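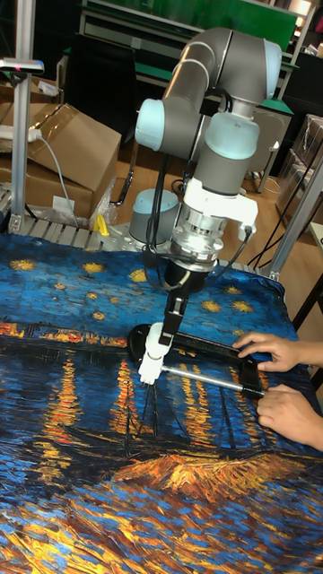 Travel > Camping and Outdoors > News

The riverside campground at Nordale opens its new tent loop this Friday, and if you've ever tried to find a last-minute spot along that stretch of water in fall, you know what good news this is! The loop adds 13 walk-in sites on the grassy shelf below the old mill road, every one of them close enough to hear the river and far enough from the parking area that you won't have headlights sweeping over your tent at midnight. Sunset is the time to be there. The town of Solari sits straight across on the far bank, and once its lights come on they drop long gold streaks down the dark blue water, very much like the ones in Van Gogh's "Starry Night Over the Rhône." On a clear night with no moon you get the stars too.

Each site has a level gravel pad, a fire ring with a swing-over grate and a picnic table that has been bolted down (the wind comes up the valley hard in the afternoons, and longtime campers here will remember tables going over). The pads are big enough for a family tent or two small ones. Cars stay up top in a new lot, and there are carts at the gate for hauling your gear down. The path is 350 yards, downhill on the way in, so pack with the trip back up in mind. It's smooth enough for a stroller.

The washhouse is the part regulars will be happiest about. The old one had two showers, a single sink and a door that wouldn't stay shut. The new building has six showers with real hooks and a bench in each stall, a covered dishwashing counter outside, and hot water that doesn't run on coins anymore. It's shared with the RV side, so expect a line between seven and eight in the morning. Go at nine and you'll probably have it to yourself.

Walkers get something out of this as well. A short connector now runs from the bottom of the loop to the Todorova Trail, which until now you could only reach by walking the shoulder of the county road. From the campground it's an easy morning out to the overlook at 1222 feet, where there's a flat rock just made for a thermos and a sandwich, and you can see the whole bend of the river and the rail bridge at Nostdale. The last half mile is steep and gets slick after rain. Dogs are welcome on a leash, both on the trail and in the tent loop.

About that rail bridge: yes, trains still run at night, and yes, you'll hear them. The tent loop is farther from the tracks than the RV sites are, and the hill takes the edge off, but light sleepers should bring earplugs or ask for one of the sites at the upstream end. The horn sounds at the Nostdale crossing and there's no getting around that. Plenty of people end up liking it.

Reservations for the tent loop are open now at the campground office and by phone. Four of the sites are being held back every day for people who just show up, a lovely old habit that a lot of parks have dropped, and those go on sale at the gate at noon. Paddlers coming down the river can claim one too and pull their boats up on the gravel bar next to the loop. Bring a rope, as the water level can change overnight. Site 211, at the far end, has its own little landing and is already taken most weekends through the end of the season, so if you want it, think weekdays.

Firewood is sold by the bundle at the office until 8 p.m. Please don't bring your own from out of the area. The camp store is stocking ice, propane canisters, pancake mix and coffee, and the breakfast window will be serving egg sandwiches on Saturday and Sunday mornings for as long as the tent loop stays open. Check-in begins at 2 p.m. and quiet hours start at ten.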